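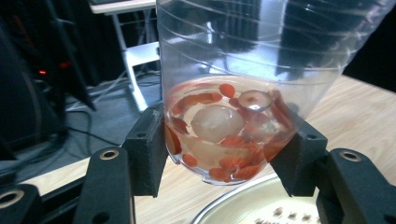
Westero Folding Theater Seat Cushion: a review after one season

Posted Mar 3, 2025

I usher and help with front of house at a small community theater, and on my nights off I sit in the same seats everyone else does. They are hard. Our last musical ran close to 3 hours with the intermission, and by the second act half the row was shifting around. I bought the Westero cushion in September and have taken it to every show I've seen since then, including two outdoor ones and a long school production of a fairy tale.

It folds in half and closes with a snap. There is a carrying handle on one side and a flat pocket on the other. The pocket holds a program and a phone. It will not hold a water bottle, although the label suggests it will. Mine is dark gray. It also comes in red, which would be easier to find under a seat when the lights are down.

The foam is firm. I was disappointed by that on the first night, when it felt only a little better than the bare seat. After an hour I changed my mind. My old cushion, a Bianchini, was softer and went flat before intermission. The Westero stays the same thickness all evening and has not lost its shape over the season.

It does raise you up a bit, and you should think about the person behind you. In a raked auditorium this made no difference. In the church hall, where all the chairs are on one level, I moved to the back row. Lwazi Modise, who directs most of our comedies, tried it in the front row at a dress rehearsal and said his feet no longer sat flat on the floor. He is not tall. Shorter people may want the thinner version, which I have not tried.

Noise matters in a theater, and the cover does well here. It is a brushed fabric that doesn't squeak or rustle when you move. The snap is loud, though. I leave it open until the applause.

The bottom has a rubbery dot pattern for grip. On wooden benches it stayed put. On our flip-up seats it slid forward twice when I stood to let people pass, and once it ended up on the floor.

Cleaning is simple. The cover zips off and goes in a cold wash. I have washed it four times. The zipper is stiff at one corner, and getting the foam back in takes some patience.

Lizelle Mokgethi lent me her Curketti for one performance so I could compare. It has a back rest and is more comfortable for outdoor shows on the grass. It is too wide for our indoor seats and her straps kept catching on the armrest.

I would buy the Westero again for indoor theater. For lawn concerts I would look at something with a back. Four stars out of five, with one off for the snap and the useless bottle claim.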